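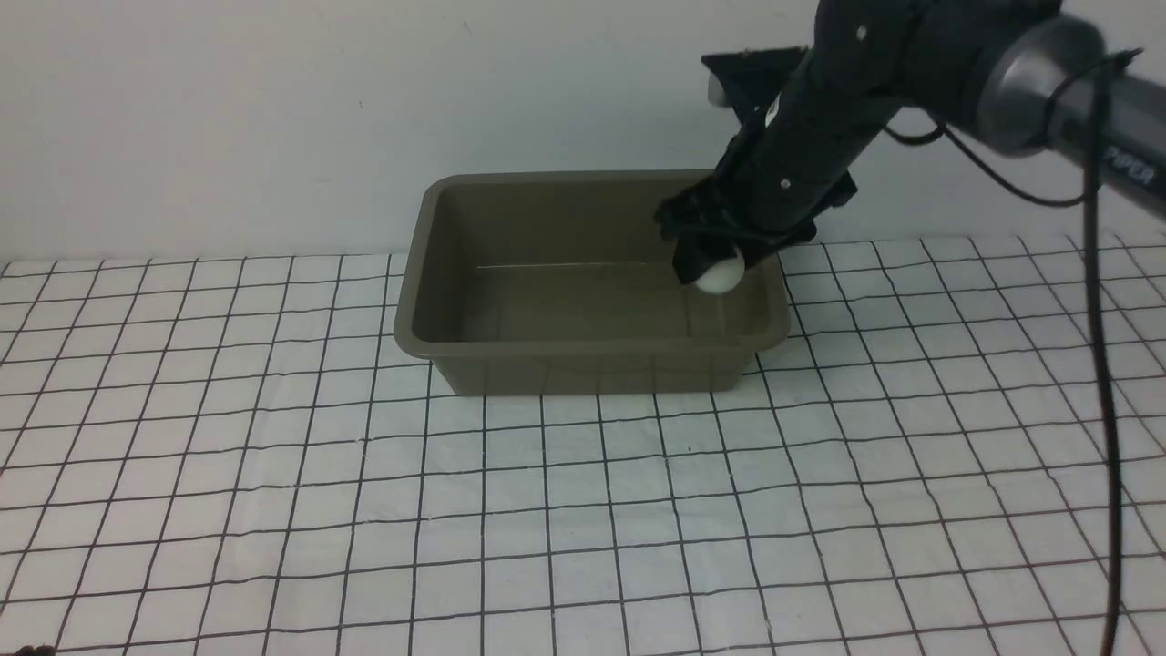
Ball and tub at the Dodley bench.

Right, the house rules for arm work. I promised Nuala Ó Riain I'd get these into the newsletter before Easter, so sorry if you've had them from me in the corridor already!

The big change since December is how we log a run. Every attempt gets a line in the sheet, good or bad, and that includes the ones you stop yourself. We had 1,324 runs on the books from Dodley and Strachan, and when I went through them 289 had nothing in the result column at all (a few of those were mine, I'm afraid). You can't work out a success rate from blanks, and I spent most of a wet weekend trying.

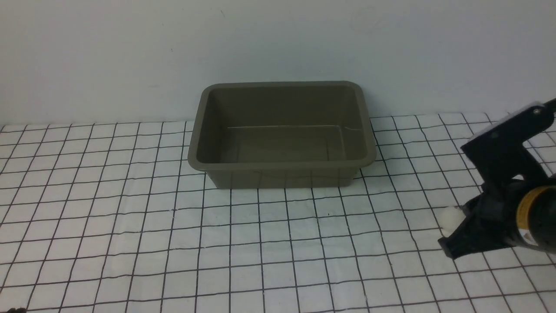 Second thing: hands stay off the table while the arm is live. If the ball or the tub needs putting back, pause first, wait for it to settle, then reach in. I know it's slow. I know you can do it quicker. Please pause anyway.

Third, cables. Check the slack before your first run and again after lunch, and if a loop is anywhere near the fingers, move it and write that down too.

Stultwood are trying the same rules from next month, and Grurnau want a copy. Grumbles to me, please, preferably before the next batch of 100.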